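Open Day at the Utholm Packing Hall: Do We Need Another Box?
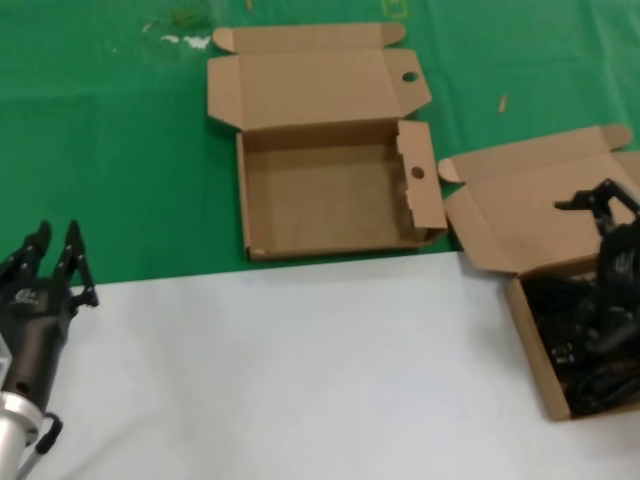
Paraskevi Christodoulou thinks I go to these things looking for a fight. Her view, sent to me the evening I got home, is that a mailer with a fold-back lid saves a small shop more time than any clever filler or label, and that people who have never packed orders in December should keep quiet about cardboard.

Fair enough, but I have packed orders in December, and I still went to Utholm with doubts. The invitation promised "a new way to think about the parcel." I have had 30 years of parcels and was not sure I needed one.

The day was run by Movine, who sell the boxes, with Bomex supplying the board. Coffee was free, parking was not. I had signed up for the morning group, which started late and was then told to hurry.

Most of the talk was about shallow mailers, the kind in plain tan corrugated board with a hinged lid and little dust flaps at the far corners. You fold the lid right back, lay the goods in, and close it up. I like this sort of box well enough. You can get at the whole inside at once, which matters if you are packing a scarf or a thin book and want it to lie flat. What I don't like is paying for one when a padded envelope would do, and the speaker slid past that question twice.

We were told that a trained packer can fill 100 of these in an hour. With what, exactly? Socks, I suppose. The goods used for the figure were all the same size and all light. Try it with candle jars, or with an order of three odd things where one of them is long.

Then the green cloth. Movine's advice is to keep a bright cloth on part of the packing table and leave the rest plain white, so that the box has its own spot and the paperwork has another. I can see the sense in a color that brown board stands out against. But cloth wrinkles, and a wrinkled cloth under a box you are trying to fold square is a nuisance. I would use a rubber mat. When I said so, I was told the cloth was "part of the system," and the system turns out to be in the catalog, page 486.

Ifeanyi Idahosa, who was in my group, asked the best question of the morning: what happens to the lid when the table is against a wall? A lid folded fully back needs room behind it. My own bench doesn't have that room, and neither does his. The answer was to buy a deeper bench – Xenos make one, apparently.

I came home with a sample pack and a price list. The smallest order is 326 boxes, too many for me before spring. I have put the samples by the back door and will try them on the book orders first – not on the jars.

Filed under: Visits & Fairs, Packing, Small Shops

Contact us | Copyright, all rights reserved | Back to top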